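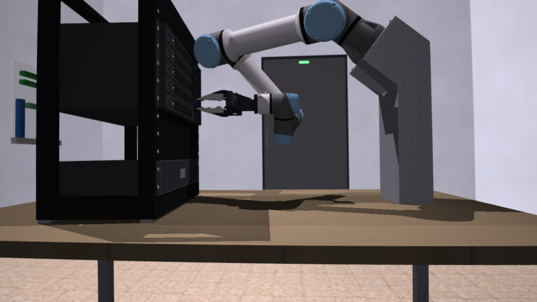
Assunto: Re: Taça distrital, segunda eliminatória: campo, horário e bilhetes

À lista de sócios e delegados,

Em resposta à mensagem que abaixo se transcreve, a Direção do Clatmont presta os seguintes esclarecimentos relativos ao jogo da segunda eliminatória da Taça, frente ao Eshun.

1. Campo. O jogo realiza-se no Parque Cernstead, conforme sorteio. Não foi apresentado qualquer pedido de inversão da ordem dos campos, e o prazo regulamentar para o efeito já terminou. O relvado foi vistoriado após as chuvas de janeiro e considerado apto. A zona junto à bandeirola do lado do rio continua pesada e será novamente avaliada pela equipa de arbitragem na manhã do encontro.

2. Horário. O pontapé de saída mantém-se às 15h00. Em caso de empate no final do tempo regulamentar haverá prolongamento e, se necessário, pontapés da marca de grande penalidade. Não está prevista repetição do jogo nesta fase da competição, ao contrário do que sucedia até à época passada.

3. Lotação e bilhetes. A lotação autorizada do Parque Cernstead é de 2845 lugares, dos quais 700 ficam reservados aos adeptos visitantes, na bancada do topo norte. Os bilhetes destinados ao Eshun que não forem levantados até às 18h00 da véspera voltam à venda geral. Os sócios do Clatmont com quotas em dia têm entrada livre mediante apresentação do cartão. Cada sócio pode adquirir até três bilhetes adicionais, a 2 euros cada.

4. Acessos. O portão nascente permanece encerrado por motivo de obras no muro. Os sócios entram pelo portão principal e os visitantes pelo portão norte. O estacionamento junto ao pavilhão fica reservado às equipas, aos árbitros e às viaturas de emergência.

5. Jogadores. Quanto à utilização de atletas inscritos na equipa de reservas, o regulamento permite-a desde que a inscrição tenha dado entrada antes da primeira eliminatória. A ficha de jogo será afixada, como habitualmente, uma hora antes do início.

Solicita-se aos delegados que confirmem a sua presença por resposta a esta lista.

Com os melhores cumprimentos,
A Secretaria
Clatmont

Em mensagem anterior, um delegado do Eshun escreveu:

> Exmos. Senhores,
>
> Na sequência da nossa vitória por 3-2 na eliminatória anterior, vimos
> pedir a confirmação do campo e da hora do próximo jogo. Temos
> recebido muitas perguntas de adeptos que pretendem deslocar-se em
> autocarro e precisamos de saber quantos lugares nos serão atribuídos
> e qual o portão a utilizar.
>
> Agradecemos ainda que nos indiquem se há repetição em caso de
> empate e se podem alinhar jogadores das reservas.
>
> Com os nossos cumprimentos,
> Secção de Futebol do Eshun

Categoria: Futebol distrital > Taça > Comunicados aos sócios

Mensagens recentes nesta lista
- Quotas: prazo de regularização antes da Taça
- Obras no muro nascente do Parque Cernstead
- Torneio Dirkent de juvenis: inscrições abertas
- Autocarro para o jogo fora: lista de espera
- Ata da última reunião de delegados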